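Rosine Sabatier @ Ruvstead
Fri 28 June

1/ OK, a few people asked how we write the rules for our tabletop robot work, so here comes a long thread. Mute me now if you don't care about checklists! I care a LOT about checklists.

2/ Background for the new folks: I run the bench side at Ruvstead. We have two stations, one arm on each, and a bunch of people who take turns driving them and saving the runs. For a long time the house rules lived in my head and on one very sad sticky note.

3/ Then in May we tried to combine our runs with the ones from Flavent and it was a mess. Same tasks on paper. Their "put the fruit in the bowl" ended when the fingers let go. Ours ended when the arm was back home. 400 runs and we couldn't compare any of them without going back through by hand.

4/ So Agata Sanna (she's at Flavent, she's very patient with me) and I sat down and wrote a shared sheet. It's 2 pages. I wanted one, she wanted six. I'll go through the parts people argue with me about.

5/ Rule A: every task gets a start sentence and an end sentence, written down before the first run. "Ends when the item is inside the bowl, the gripper is open and the arm is home." If you can't write the end sentence, you don't have a task yet, you have a mood.

6/ Rule B: the stop button gets tested at the start of every shift. By the person driving. With the arm moving, slowly, nothing on the table. Not "it worked yesterday." I've heard that one from people with PhDs.

7/ While we're on safety: no hands over the table while the drives are live. If something rolls away, you stop the arm, THEN you reach. Yes, even if it's a fake lemon. Yes, even if you're fast.

8/ Rule C is the layout rule and it's the one I fought hardest for. Move things between runs! We used to tape little marks on the table so everything went back to the same spot, and the policy we trained learned the tape marks beautifully and not much else.

9/ Now it's 20 runs on a layout, tops, then you shuffle. Positions and angles both. Swap what's inside what. Put the handles facing different ways. Overlap a couple of things on purpose, because real kitchens are a pile of stuff leaning on other stuff.

10/ Agata's addition, and she was right: anything not in the task stays on the table as clutter. We were clearing it off to be tidy. Tidy is nice for guests — it's terrible for data.

11/ Here's the sort of spread I mean for the kitchen set:

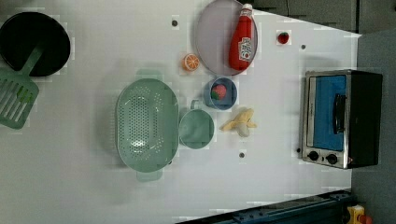
Kitchen layout from overhead. Spatula overlapping the pan, ketchup across the plate, one strawberry in the blue bowl and another out on its own.

12/ With a table like that you have to be picky about wording. "Pick up the strawberry" is a bad instruction with this layout. Which one? "Take the strawberry out of the blue bowl" is fine. Rule D: read your instruction out loud to somebody who hasn't seen the task. If they ask a question, rewrite it.

13/ Same with "the green thing." The mug, the colander and the spatula would all like a word.

14/ Rule E: failed runs get kept and labeled. Dropped it, missed it, knocked over something else, driver gave up. Four labels plus a notes box. Deleting a bad run because it's embarrassing is how you end up with a success rate that belongs in a brochure.

15/ Rule F: 45 minutes of driving, then swap. I pushed back on this one (I like to get in the zone) and then I looked at my own late-shift runs and, um. Fine. Swap.

16/ Stuff we still haven't settled: how to log lighting changes, and whether a run counts if the driver pauses in the middle to think. Agata says yes with a flag. I say no. We've been going back and forth in the comments of the sheet all week and it's getting a little spicy.

17/ Somebody at Lemaire asked if they can use the sheet as is. Sure! Change the task names and please, please keep the stop button part word for word.

18/ If your group has its own version, send it over, I read all of them. Especially if you've got a good rule for soft items, ours is one line and it's weak. Off to shuffle a table now, it's my turn at station two.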